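## Cleaning the dust out of an old desktop

You'll need a screwdriver, a can of compressed air and 60 minutes you were going to waste anyway.

1. Shut down, switch off at the wall and pull every cable. Take a photo of the back first, however good you think your memory is.
2. Carry the tower outside. Ghazala Tanoli did hers in the den last May and is still finding it in the curtains.
3. Remove the side panel. Put the screws in a cup — your pocket is a washing machine waiting to happen.
4. Hold each fan still with a finger and blow in short bursts, 5 seconds at most.

Dust clings hardest to the heatsink fins and the power supply grille, so save half the can for those. Lay the tower on its side with the open part facing up when you get to the motherboard, and keep the nozzle well back from the CPU socket.
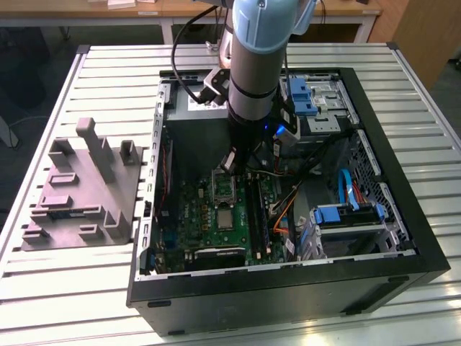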